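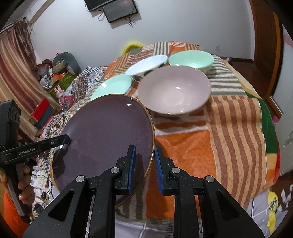 Figura 1. Manipulación de vajilla con dos pinzas manuales en un dormitorio, con un plato morado en alto sobre una manta de retazos.

4. La jornada de puertas abiertas como prueba

4.1. Lo que se anunciaba y lo que se pudo observar

El programa de la jornada de Woltden, celebrada en junio, prometía una «manipulación bimanual en entornos domésticos reales». La expresión aparece también en el folleto del proyecto Mridha y en dos de las charlas de la mañana, y conviene tomarla en serio antes de discutirla. La Figura 1 recoge un momento del trabajo con la vajilla, y en un sentido restringido la palabra «real» está justificada: hay una cama, una cortina a rayas, un peluche gris junto a la pared, cables por medio. No es el banco de laboratorio con fondo liso al que nos tiene acostumbrados la literatura. Ahora bien, de que una habitación esté desordenada no se sigue que la tarea lo esté, y en Woltden las dos cosas se presentaron como si fueran una sola.

La tarea consistía en levantar piezas de vajilla y cambiarlas de sitio. Las pinzas las llevaba en la mano una persona; en la de la izquierda se lee «GenRobot.AI», y en esa misma parte de la figura se ve la mano que rodea la empuñadura. Insistimos en este detalle porque en la sala se habló de «autonomía» con bastante ligereza. Lo que se enseñaba era la fase de recogida de demostraciones humanas, una fase legítima y necesaria, pero anterior a cualquier autonomía. Tanvir Ekanayake, que presentó la sesión, lo aclaró cuando se le preguntó. El folleto no lo aclara en ninguna parte.

4.2. La elección de los objetos

Los cuencos y platos son, a primera vista, una buena elección. Son rígidos, reflejan la luz y tienen bordes que obligan a decidir por dónde se agarra. El plato morado de la Figura 1 está muy inclinado y su borde inferior pasa por el hueco entre las dos yemas azules de la pinza, una presa que exige bastante más cuidado que cerrar los dedos sobre un cubo de espuma. Las demás piezas descansan sobre la manta, un cuenco blanco volcado de lado entre ellas, de modo que la postura inicial varía de una pieza a otra.

Nuestra reserva tiene que ver con la superficie. Una cama perdona. Si la pinza aprieta un poco de más o baja antes de tiempo, una superficie que cede absorbe parte del error, y el operador puede trabajar con una confianza que no tendría sobre una encimera de piedra. Durante la visita preguntamos si existían sesiones equivalentes sobre superficie dura. La respuesta de Menaka Karunaratne fue que estaban previstas – sin fecha – y que el equipo prefería empezar por situaciones «cómodas para quien graba». Es una razón comprensible. También es un sesgo, y debería constar como tal en la documentación del conjunto de datos.

Cabe objetar además que la vajilla sobre una cama no es una situación frecuente en una casa. Obaidul Amarasinghe defendió durante el coloquio que lo infrecuente es precisamente lo valioso, puesto que un modelo que solo ha visto platos en cocinas aprenderá la cocina y no el plato. El argumento tiene fuerza. Pero requiere una comparación entre modelos entrenados con y sin esos escenarios, y esa comparación no se mostró. Mientras falte, lo consideramos una hipótesis razonable de trabajo.

4.3. Las cifras de la presentación

En la charla de la tarde se dio una tasa de episodios válidos del 91 % sobre un total de 300. Pedimos la definición de «válido» y recibimos 2 distintas. Según la primera, es válido todo episodio en el que la pieza termina en un lugar diferente del inicial. Según la segunda, lo es aquel en el que además no hay interrupción en el registro de la trayectoria. La diferencia no es menor: con la primera, una pieza soltada de mala manera que rueda un palmo cuenta como acierto. No pudimos averiguar cuál de las dos se había aplicado al porcentaje proyectado, y la diapositiva no lo decía.

Tampoco se informó de cuántas personas habían grabado. En trabajos de este tipo la variación entre operadores puede pesar más que la variación entre objetos, y un porcentaje único la esconde. Sinéad Mac Mathúna, asistente como nosotros y poco dada a la indulgencia, lo planteó por escrito al final de la sesión. La contestación del equipo de Mridha, fechada el lunes 1 de febrero, remite a un anexo que a día de hoy no hemos recibido.

4.4. El público y el guion

Una demostración abierta tiene un público, y el público altera lo que se hace. En Woltden los asistentes podían proponer qué pieza se levantaba a continuación, lo cual daba una impresión agradable de espontaneidad. En la práctica las propuestas se limitaban al repertorio dispuesto de antemano. Un visitante pidió que se apilaran dos cuencos y se le respondió que apilar correspondía a otro módulo. Nada reprochable, toda demostración tiene sus límites. Lo que echamos en falta es que esos límites se enunciaran al principio, como se hizo en la visita a Gustthorpe (sección 3), donde una hoja pegada en la puerta enumeraba lo que el sistema no hacía.

El contraste con Gustthorpe es instructivo también en lo que toca a los fallos. Allí los intentos malogrados se repetían a la vista de todos y se comentaban. En Woltden se pasaba al siguiente objeto. Tharindu Sarkar, responsable de la organización, nos explicó que el horario era ajustado y que los intentos fallidos quedaban igualmente registrados. Le creemos, aunque para el lector de un artículo, y más aún para quien piense adoptar las herramientas Tirari en su propio laboratorio, el fallo comentado es la parte más útil de una visita.

4.5. Qué concluimos y qué dejamos abierto

Nos parece acreditado que el procedimiento permite grabar con pinzas manuales en una vivienda sin vaciarla antes, y que las presas obtenidas incluyen casos difíciles como el de la Figura 1. No nos parece acreditado que esos datos mejoren el comportamiento de un robot ante vajilla desconocida, ni que la tasa anunciada signifique lo que el público entendió. Para lo primero haría falta una evaluación en hogares ajenos a la grabación, y para lo segundo bastaría con publicar el criterio de validez junto con el desglose por operador.

Hemos solicitado ambas cosas. La sección 5 aplica la misma pauta de observación a las herramientas Tirari, de las que sí disponemos de registros completos.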